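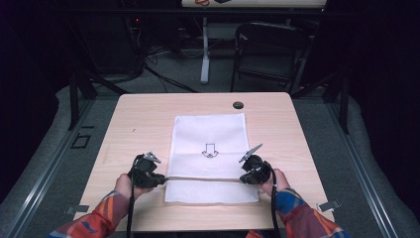 Linen room and laundry check, Hetmont guest house
Checked by: Ruwan Munshi
Date: Jan 11, 2023

1. Dryer lint filter clean before each load – YES
Comment: Filter was clean. The duct behind the second dryer has still some lint inside, please brush it before February.

2. Fire door closes by itself – NO
Comment: It stops 5 cm before the frame. The closer must be adjusted. Until then please close it by hand and do not put a wedge.

3. Extinguisher in place, pin and seal present – YES
Comment: Needle is in the green part.

4. Hot water at the hand basin – YES
Comment: Measured 58 degrees at the tap. This is too hot for hands, so the mixing valve must be looked at by Mollah. Warning label is fixed for now.

5. Detergents closed and labelled – PARTLY
Comment: One bottle of descaler had no label. I have removed it. Safety sheets from Platov are in the folder, but the one for bleach is missing.

6. Shelves fixed to the wall, heavy items low – YES
Comment: Top shelf is marked for 100 kg. Only pillows are kept there, good.

7. Folding surface stable, no sharp edges – YES
Comment: Rounded corners are the right choice, same as on the table in the picture. 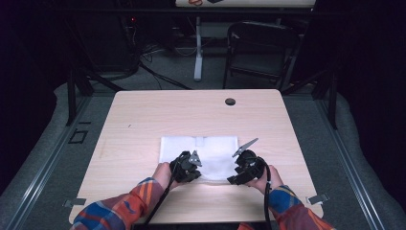
Item 7: table with rounded corners, white cloth folded on it.

8. Floor free, no cables across the walkway – YES
Comment: Iron cable is now hung on the hook. I thank the morning team for this.

9. First aid box complete – NO
Comment: Burn gel is finished. Order 5 sachets, and plasters also.

Next check: February, items 2, 4, 5 and 9 first.
Signed: R. Munshi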